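Jurnach floor chores, notebook, December
Bedroom setup, entry 7. Started 2:00 p.m.

Purpose: find out where the two-arm sweep routine loses material, and whether the loss is in planning, grip or tool. Stefaniia Lytvynenko wants an answer before we touch the controller again. Gruber's position is that the controller is fine and the broom is the problem. I don't have a position yet.

Tools are ordinary long-handled ones, broom in the left gripper, dustpan in the right. No adapters on the handles. The Winargate setup used clamped adapters and their results don't transfer to a house where somebody will also want to use the broom by hand.
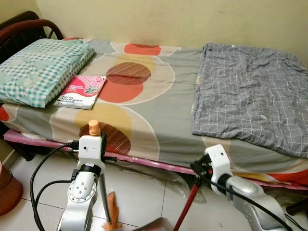 Can a two-arm machine sweep a bedroom floor well enough to leave it alone with the job?

Not at present. Open tile it can handle with supervision. Along walls, under furniture and at the lip of the pan it still needs a person to look at the result and send it back.

Details on the pan lip. The routine assumes the lip is flush with the floor. With a long handle, a small wrist error at the top becomes a large one at the bottom, and the lip tilts. Paper rides over a tilted lip. Grit goes under it. Logged 14 strokes; the pan moved backward on 11 of them, because the right arm holds position at the wrist and the handle pivots in the grip. Thaddeus suggested a stiffer grip. Tried it on the bench at Cosdale last month and the pads crept anyway.

Changed one parameter: right wrist now pushes toward the broom during the last part of the stroke. Backward motion is smaller. Not measured properly, do that next.

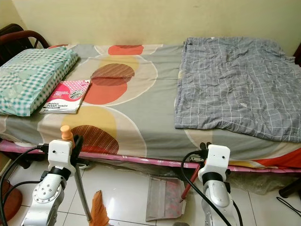 Broom side. Stroke speed is capped low, and light scraps don't care much, but heavier card needs a second pass. Raising the cap makes the bristles flick at the end of travel. A person slows down before the pan without thinking about it. Ours has a trapezoid profile and stops when it stops. Ask Stefaniia whether the profile can be shaped without retraining the whole thing, 2,000 demonstrations is not a number I want to collect twice.

Grip on the broom handle: torque estimate drifts over a session. Re-zeroing between strokes costs time but the drift is then within tolerance. Leave re-zero on.

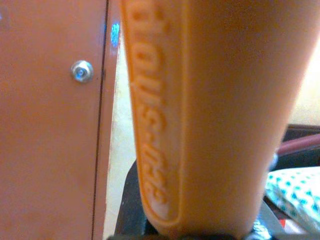
Clearance is the other half of this. The planner treats everything outside the swept area as a box with a margin, and in a small room the margins overlap until there is no legal path. A cabinet door with a round lock set in it gets the same box as a flat wall, so the margin has to cover whatever sticks out, and the arm gives up floor it could safely reach. Soft things get the same treatment. A cushion should be allowed a light touch and a metal door should not. Thaddeus has a two-class version (hard, soft) half written. I would rather have that than finer boxes.

Wrist views are of limited use for planning at this range. The finger hides too much. Fine for checking contact, poor for deciding where to go.

Emptying the pan is a separate problem and I am keeping it separate. Sequence as written: put broom down, regrip pan low, lift level, carry to bin, tip, tap. Every step after "put broom down" depends on the regrip.

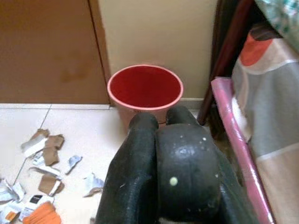

The regrip is the weak step. Going from a high hold to a low hold on a long handle means either setting the pan down or passing it to the other arm. Setting down is slower and more reliable. Passing works on the bench with an empty pan and I have no reason to trust it with a full one. For now: set down, back off, approach again.

Bin position is given by hand, entered before the run. Acceptable for a test, useless for a household, where bins move. A light bin also shifts when touched, so the tip motion should end above the opening with no contact at the rim. Tap step removed until that is solved.

To do
Measure pan backward motion with the new wrist push, same stroke count as before.
Shaped stroke profile, ask Stefaniia.
Two-class clearance, Thaddeus, run on the cabinet side first.
Try a pan with a shorter handle. Gruber has one.
Write up the re-zero timing for the Cosdale people, they have asked twice.

Stopped 5:30 p.m. Arms parked, logs copied.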